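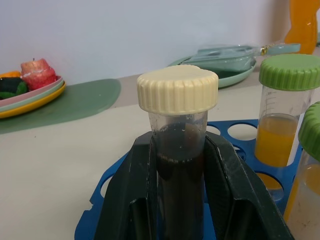 Andlow Hand-Guide Kit: review after eight months

Dec 12, 2023

What we used it for

We bought the Andlow kit in April to record demonstrations of small bench jobs, mostly moving capped tubes in and out of a rack. The kit is a leader handle, a wrist camera, a pair of blocky finger pads and a licence for Kurup, the recording software. You can drive the arm from the handle across the room, or switch the joints to free and push it about by hand. We paid 1,658 pounds, without the arm.

Teaching by remote control

The handle is the better half of the product. Travel is smooth, the trigger maps directly to finger opening, and there is a scaling dial for fine work. At the lowest setting a gripper can be brought down either side of an upright tube without knocking the ones next to it. The weak point is force. The handle gives no feedback on squeeze, so the operator has to judge it from the camera view, and new operators grip too hard. Set the limit in Kurup before the first session.

Screw caps need some thought too. A cap wider than its tube will catch on the pads if you come straight down with them half closed. Ours now open fully, descend, then close on the body of the tube well below the cap.

Teaching by hand

Free mode is quick to learn and poor for anything delicate. The arm feels heavy in the last joint, and your own hand gets into the recording unless you hold the arm high up. We use it for rough paths between stations and the handle for everything else.

Recording and camera

Over the period we kept 1,943 demonstrations and threw out 203, mainly for bumped racks. Marking a bad take is one key press. Export is slow - around 120 seconds for a long session - and the progress bar stops halfway.

Wear

The pads have held up. The cable clip on the wrist has not, and we replaced it with one from Cornska.

Verdict

Good handle, average software, weak clip. The Stamasia handle is lighter but has no scaling dial, and for tube work I would want the dial.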